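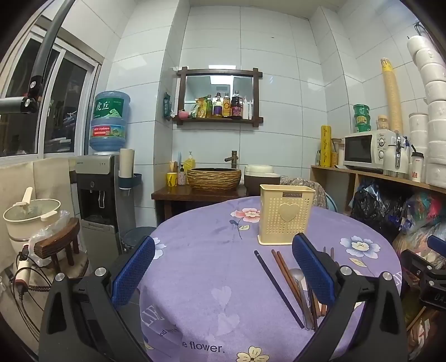 Pukari hand-held gripper kit: progress report to the Britemau fund
Period covered: February to May

1. Where we are

The grant pays for a trial of the Pukari kit as a low-cost way of recording how people handle small household items, so that the recordings can be used to train robot arms. We are to say at the end whether the kit is good enough to recommend to the other groups the fund supports. We are past the halfway point. The kits have been delivered and set up, recording has started in ordinary rooms, and the first recordings have gone to Ondieki for checking. Spending is within the budget. The one part of the plan that is behind is the training work, which is covered in section 5.

2. The kit

We bought 4 kits. Each one came with two grippers, a camera mount, a charger, a set of spare finger pads and a carrying case. The assembly guide is clear apart from the page on fitting the camera mount, where the drawing shows an older bracket. Pukari sent a corrected page when we asked.

The textured blue pads push on and can be changed by hand. The linkage arms are held by pivot pins, and these need checking before each session. On one gripper a pin had worked loose by the second week and the fingers no longer met squarely. We tightened it and added the check to the start-of-day list. It has not come back.

The weight was the main complaint from the people using the grippers. Most could work for forty minutes before wanting a rest, so sessions are now kept to half an hour with a break between.

3. Tasks recorded

The task list was agreed with you in February. It has 7 tasks, all done at a table or a worktop:

- putting chopsticks and spoons into an upright holder
- taking them out again and laying them on the table
- stacking bowls
- moving cups from a tray to a shelf
- folding a cloth
- opening and closing a lidded box
- sorting packets by size

We have started the first five. The cutlery tasks have taken the most time and have told us the most about the pads. A chopstick lying by itself can be picked up cleanly by most users after a little practice. Two lying side by side are harder, and users often lift both. Metal spoons are easiest to take by the handle, though they tend to turn in the grip as they are lifted, and the user then has to correct the angle before lowering the spoon into the holder.

We are recording in furnished rooms with their everyday things left in place, as set out in the proposal. Patterned tablecloths, mirrors and bright ceiling lights stay as they are. The software's position tracking has coped with most of this. It drifted in one room with plain walls, and those recordings were set aside.

4. Recordings so far

The target for the whole project is 1000 accepted recordings. We expect to reach it by the end of the summer if the present rate holds. Ondieki checks each batch and returns it with notes. The usual reasons for rejecting a recording are a start made before the camera had settled, and a hand passing in front of the lens. Both have become less common now that users wait for the second beep before moving.

File transfer was slow at first. We now copy the files to a drive at the end of each day and send them overnight.

5. Problems and changes

Delivery of the Unik software licence was late and this held up the training work by four weeks. The licence is now in place. We do not need more money for this, but the first training results will move from May to July.

2 of the spare pad sets were the wrong size. Pukari replaced them without charge.

Battery life is shorter than the leaflet led us to expect. We have bought extra batteries from the small equipment line.

6. Next period

Start the packet sorting and lidded box tasks. Repeat the cutlery tasks with the softer pads Pukari has offered on loan, using the same utensils and the same users. Run the first training on the accepted recordings.

We would like your decision on one point before then. The softer pads are not in the original kit list, and we need to know whether results from them may be included in the final recommendation or should be reported separately.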